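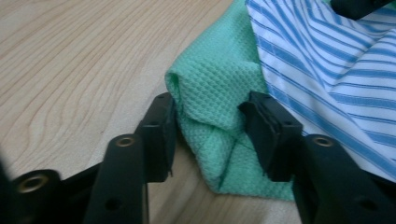 Cludine Folding and Sorting Station

Home Products Laundry and Linen Service Contact

The Cludine takes mixed towels, cloths and light garments from a table, picks them up one at a time and passes them on folded or sorted by type. It was built for small commercial laundries, where a good part of every shift goes into work that is easy to describe and very hard on the wrists.

Soft things are difficult for machines. A box has the same corners every time you look at it, but a waffle-weave cloth bunched up next to something striped has a new shape every time it lands, and the edge you want may be rolled under itself. The Cludine looks for that edge first, closes two flat finger pads on it and lifts. If it comes up with two layers, it lets go and tries again from another side. We have watched it do this for hours and still find it a pleasure to see!

What changes on the floor

Our first long trial was at Wike, a laundry that handles linen for guesthouses and a couple of gyms. Mariama Ayaaba runs the finishing room there, and she was clear with us at the start that she wasn't going to hand over the whole table. So we split it. The station took the small towels and cloths, and her team kept the shirts, the stained pieces and anything with buttons.

After a few weeks the room had a different rhythm. People who used to stand at the folding table from start to finish now spend part of the shift on inspection, mending and packing orders, and they swap places at midday. Mariama told us the best part was the end of the day, when there was no longer a pile of face cloths waiting for whoever was slowest to leave. She also told us the reject tray was at the wrong height – it was, and we moved it.

There are still things it does badly. Very thin scarves slide out of the pads, and fitted sheets are beyond it for now. Someone has to be nearby to clear the reject tray and feed the table, and the person doing that needs proper training and the authority to stop the machine whenever they like. The stop button can be reached from both long sides.

Teaching it a new item

New items are taught by hand. An operator picks up the hand-held gripper, folds the item the way the house likes it folded, and repeats that with the cloth dropped in different ways. The people who know the work best are the ones who set the standard, and we love how quickly they get picky about it. Uldis Org from our setup team stays on site for the first 3 shifts and does plenty of folding himself.

Details

Model: Cludine 1708
Table: single working surface, open on both long sides
Items stored: up to 2000 fold patterns
Power: standard wall outlet
Finger pads: replaceable, changed without tools
Warranty: 24 months, parts and labor
Software: Zekance, included, runs on the station itself

Visits

A station is running at our Cutham workshop and you are welcome to come and try it. Bring a bag of your own linen, the more awkward the better – mornings are best, before the service team needs the bench.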